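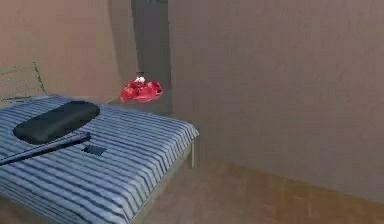 I've been trying the Leltevano tidying plan for six weeks now, the one where you rent the robot by the month and Gridix handles the software. My best tip so far: give it one room at a time! Bedroom first, so whatever gets left on the bedspread is sorted before anyone wants a nap.

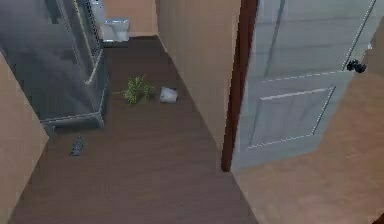

Bathrooms take more setup. Prop the door wide open and tell the app where plants, paper and small gadgets belong (I skipped this and spent 15 minutes hunting for the remote – it was in the laundry hamper). Korkor Mensah on the help line talked me through the labels and was lovely about it.

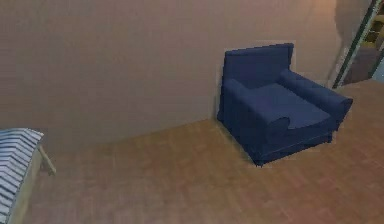
Keep a clear stretch of floor in front of armchairs, too, and push them back to the wall before you start a run. I set mine for 9 at night and go read in the kitchen.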